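Can a machine clear my table yet? (Home Automation > General)

dvorak_typist
Posted 25 February 2022

Every June my brother-in-law announces that next year a robot will do his dishes. He has done this since before my kids could walk. So I'm asking people who follow this stuff: can any of them put away breakfast in a kitchen that wasn't built for them? I don't need speed. I need the cucumber in the fridge and the bowl on the shelf, both in one piece.

millrat40
Define "can." We have a Trillance arm at the shop that loads a lathe. It has done 2739 parts without a complaint, which is more than I can say for second shift. Move the parts tray an inch to the left and it will confidently pick up air until lunch.

Chiyo Oshima
The lathe is the easy case, though. Same part, same spot, same grip. A breakfast table has a stone-hard bowl next to a pastry you can ruin by looking at it, and one hand has to deal with both. I write grasping tests for a living and most of my week goes to things like this:
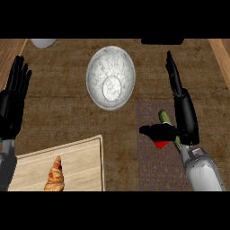

The bowl I'd hand to almost any system I've worked with, as long as it can find the rim. Croissants are where I lose sleep. Grip too lightly and it slides, grip a little harder and you have crumbs, and crumbs are a whole second chore. Simulation helps with the reaching part. It is much worse at telling you how pastry breaks.

millrat40
So the answer is no.

Chiyo Oshima
The answer is "the bowl, probably."

zoter_fan
I think you're both being gloomy. My Zoter vacuum has done the downstairs every night for two years and I've rescued it from the bath mat maybe once a week. That's a household chore, done by a machine. Five years ago you'd have laughed at it.

dvorak_typist
I'm laughing at it now. You have a pet that eats lint.

flill_n_chill
Contrary view: you don't need hands at all. I put in a Flilline dish drawer that was $1479, and it gets the plates clean. I load it, it washes, I unload it. Took me 40 minutes to install, plus 180 to find the shutoff valve.

millrat40
Loading and unloading IS the chore. You bought a dishwasher.

flill_n_chill
A small one, yes.

Chiyo Oshima
He has a point, though — we solved washing decades ago by putting it in a box. Nobody has figured out a box for "pick up whatever is on the table." I'd still bet on hands for that. Ask me again when I trust one with my good glasses.

dvorak_typist
I'll tell my brother-in-law next year. He'll be thrilled, he's already told everyone.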